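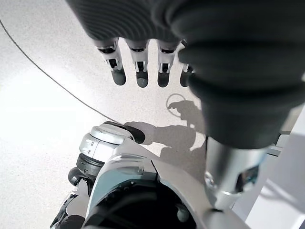 Figure 1. Hand and forearm of the robot over the lab floor, view from the wrist camera.

Working Rules for Wrist-Camera Recording on a Humanoid Platform
Project report, Group Lirnau
Author: Aranka Halász
Submitted Oct 5, 2019

1. Purpose

The group was asked to write a set of working rules for recording with the humanoid in the Rillau lab and to test them over one block of recordings. Before January the lab had a one-page safety sheet that covered the emergency stop and the keep-out area. It said nothing about cables, covers, camera checks or the naming of files. The rules in Section 3 fill those gaps. They do not replace the risk assessment held by the department.

2. Method

We read the existing sheet, the lab's incident book and the general parts of ISO 10218 and ISO/TS 15066. Both documents are written for industrial robots, and a humanoid used for teaching does not fit them well. We used them mainly for vocabulary and for the idea that each hazard should have a named measure against it. A draft was then used for 100 recordings and changed twice. Version 3 is given below.

Recordings were logged in Feltik, the lab's own session tool. Each entry holds the operator, the rule version, the start pose and a free-text note.

3. Rules

3.1 Floor and cables. No cable may lie inside the reach of either arm unless it is needed for the session. A cable that has to cross the floor is listed in the session note. Figure 1 shows a thin cable running across the floor in a long arc, which is the type of case this rule covers.

3.2 Covers. The soft covers on the forearm and the back of the hand are checked before power-on. A cover must not slide over a finger joint when the wrist turns. If a cover is moved, the wrist is driven slowly through its range once before any task is started.

3.3 Self-contact. The start pose must leave a visible gap between the hand and the body. The operator confirms this from the side of the robot as well as from the wrist image. In the wrist view the fingers and the shoulder joint can look closer together or farther apart than they are.

3.4 Light. Exposure is fixed before the first recording of a session. Bright floor areas are accepted if the fingertips can still be told apart from the background. Lamps are not moved during a session, as a moved shadow of the arm makes recordings hard to compare.

3.5 Stop. One person holds the stop button and has no other task. The operator and the holder change places after 8 recordings.

3.6 Naming. The file name is made by Feltik and is not edited by hand. Failed recordings are kept and marked.

4. Results

The block produced 2,330 short clips after splitting. Rule 3.6 caused the most trouble. In the first version failed recordings could be deleted by the operator, and the log then no longer matched the disk. Keeping them solved this at the cost of storage.

Rule 3.3 was followed unevenly. Operators tended to trust the wrist image alone, mostly late in a session. In version 3 the side check is a separate line in Feltik and the session does not open until it is ticked. A tick does not show that the check was done, only that the operator was asked.

Rule 3.4 was relaxed once. The first text banned any washed-out area, and with a pale speckled floor this was not practical.

5. Limits

All sessions were run on one robot in one room. The operators were members of the group and had helped write the rules. Dr. Lengyel pointed out at the midterm review that a fair test needs operators who see only the printed sheet. This was not done for lack of time.

The rules also say nothing about two robots working in the same area, or about visitors.

6. Open items

- Set a minimum distance for 3.3 in place of "visible gap".
- Decide how long failed recordings are stored.
- Add a line on who may change the start pose file.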